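Fahy desk set — README and collection rules

Read the rules part before you record anything. The rest can wait.

What's in it

Handheld gripper recordings, two hands, desk and drawer tasks. Recorded at the Varholm room and the Grarkasville room. Packaged by Famar. Version 3 of the card, edited in August, replaces the old two-page PDF (please delete that one, the folder names in it are wrong).

Episodes recorded: 2,278
Episodes released: 1,426
Held back for checking: 116
The remainder failed one or more of the rules below and are not shipped. Don't ask for them, we don't keep the video.

Tasks

Pen from desktop to drawer. Pen from drawer to desktop. Close drawer. Open drawer, leave open. Pass from left hand to right and put down. More tasks are in tasks.txt, same wording as the labels. If the label and tasks.txt disagree, tasks.txt wins.

Rules for operators

1. Both grippers in hand before the recording starts. No picking one up halfway. Single-hand tasks too — the other gripper just stays still.

2. Cube markers clean and flat. Any corner peeling, swap the cube. No tape over a marker, not even clear tape, it glares.

3. Sleeves above the wrist. Loose cuffs cover the markers and the track drops out. Short sleeves are easiest.

4. Only touch task objects with the jaws. If you have to use a finger, stop, reset, mark the episode as bad. Do not cut it out later.

5. Leave the room's own stuff where it is. Chairs, boxes, shelves, flowers, whatever. We want it in. Only the task objects get reset between episodes.

6. Keep the cubes facing out from the hands. Leaning over the desk is OK as long as the overhead view still gets at least one face of each.

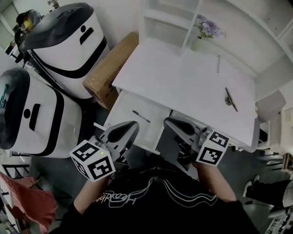

7. One task per episode. Finish, hold still for a count of two, stop. Long episodes get split by hand and it takes forever.

8. Other people can be in the room but stay back from the desk. No reaching in. If somebody does, bad episode, same as rule 4.

9. Nothing with a name or number on it. Mail, badges, phone screens, shipping labels. Turn it over or take it out of the room. This is the one exception to rule 5.

Rules for reviewers

Watch at normal speed first, then check the track plot. A gap in either cube's track longer than half a second is a fail. Short gaps are fine if the hand was still.
Don't fail an episode for being clumsy. Fumbles and second tries stay in, as long as the task gets done.
Faces: fail if recognizable. Send it back to the room lead, do not blur it yourself.
If two reviewers disagree it goes in the held folder. Thats the 116.

Calibration

Every session, before the first episode, and again if a gripper gets dropped. Open and close each jaw fully, five times. Files go in calib/ with the same session name as the episodes. Sessions with no calib file were thrown out whole, mostly early Grarkasville ones.

Layout

episodes/ one folder per episode
calib/ one file per session
held/ listing only, no video
tasks.txt
splits.txt — test split is by room corner and not by episode, so dont reshuffle it

Known problems

Jaw width reads slightly high on the left gripper in early Varholm sessions. Use the calib file, don't hardcode it.
Timestamps restart at zero after every 1,000 episodes. Sort by folder name.
Drawer tasks are nearly all right-handed closes. More left-hand ones wanted.

Use

Research and teaching. Ask Famar before anything commercial. Anyone recorded can have their episodes pulled at any time, no reason needed, and the next version goes out without them. When that happens, delete your old copy.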